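I look after a friend's cat in Iddale until April, and I moved the feeding things to one shelf. Small joy, but I want to share it.

The kibble lives in a clear box with clips now. The orange double bowl stays beside it, so I pour and close the lid again.
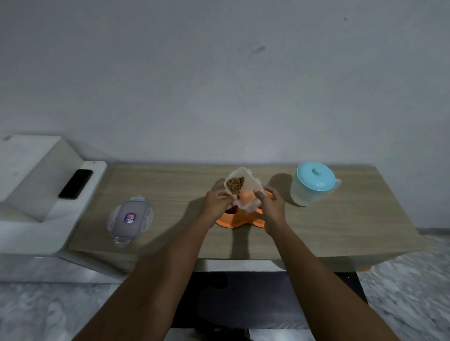

Before this I kept the big bag in the hall - 2 kg, always open, and the smell went everywhere.

The pitcher with the turquoise lid also has its place, on top of the low cabinet.
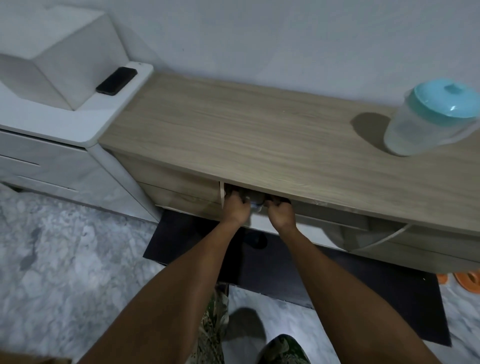
Next I want a hook for the brush. If you know a good one for a white wall, please tell me!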